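FOR IMMEDIATE RELEASE
October 28, 2022

Pistbridge puts household chore results on the table – including the bad ones

Simulated kitchen trials show robot arms getting better with doors, still poor at most everything after the door

GRELLEY – Pistbridge, the home automation software firm, today released results from its first full round of simulated household chore trials, run under the project name Ondovier. Short version: machines can do some chores, some of the time, slowly. The company is publishing all 757 runs, failures included, and will not be announcing a product.

The trials took place entirely in rendered rooms. Kitchens, dining corners, hallways. One gripper, two fingers, and a list of everyday jobs drawn up in June. Open a cabinet. Close it again. Pick up something long and put it somewhere else. Clear a table. Nothing a ten-year-old would struggle with, which was the idea.

"People ask us when they can have one at home," said Benedikt Rothe, head of trials at Pistbridge. "I would like to give them a date. I can't. What I can give them is a list of what went wrong, and it is a long list."

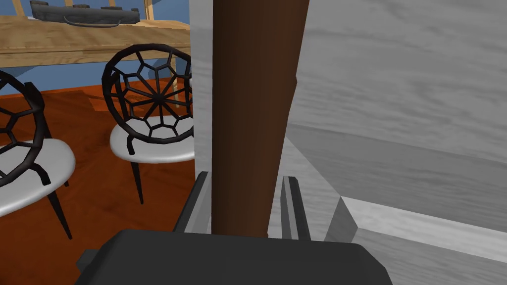
Of the 757 runs, 122 finished the whole chore with no human stepping in and no reset. Many of the others got part way. A door opened but not wide enough. A grip that held for the lift and slipped on the turn. Pistbridge counts all of those as failures, on the grounds that a half-cleared table is still a table somebody has to clear.

Single steps went a good deal better than full chores. Reaching for a thing, closing the fingers on it, holding on – the software now manages these in most room layouts. Trouble starts when steps are strung together. An error of a finger's width at the start becomes a missed handle later on, and the system is slow to notice it has missed. In several runs it carried on pulling at nothing at all.

Doors got their own section of the report. They swing, they hide what is behind them, and the arm has to move along with them while not letting go. Round pulls were harder than expected. Fingers that meet a bar at a bad angle tend to roll off it. 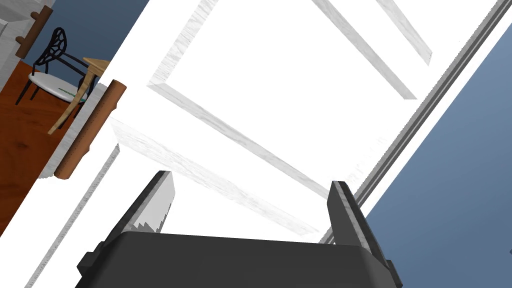

Simulated view from the Ondovier trials: open gripper fingers facing a white paneled door, with a brown pull handle near the door's edge.

Hervé Moulin, who wrote the scoring rules, said the team argued for weeks over what counts as done. "Is a cabinet closed if there's a gap you can see? In my house, no. So in the trials, no." The rules are part of the release and other groups are welcome to use them or pick them apart.

The report also includes a short section on shop-floor tasks, carried out with Vukčević, a maker of shelving and storage parts. Results there were stronger. Same parts, same bins, same height every time. Homes do not work like that and the report says so plainly. Pistbridge cautions against reading the shop-floor scores as a sign of whats coming to kitchens next.

Simulation has limits of its own. Rendered wood does not swell in damp weather and rendered hinges do not stick unless told to. The company plans a second round with 2 physical test kitchens at its Grelley site, using the same chore list and the same scoring. No dates are being given for a home trial.

"Could it empty your dishwasher today? No," said Rothe. "Could it open the door of one? On a good day. We think that is worth reporting as it stands."

The full run log, the chore list and teh scoring rules are available on request at no charge. Interviews with Benedikt Rothe and Hervé Moulin can be arranged through the press office.

About Pistbridge
Pistbridge develops and tests control software for robot arms in homes and light industry. The company is based in Grelley.

Press contact
Pistbridge Press Office, Grelley
Please put "Ondovier" in the subject line

– ends –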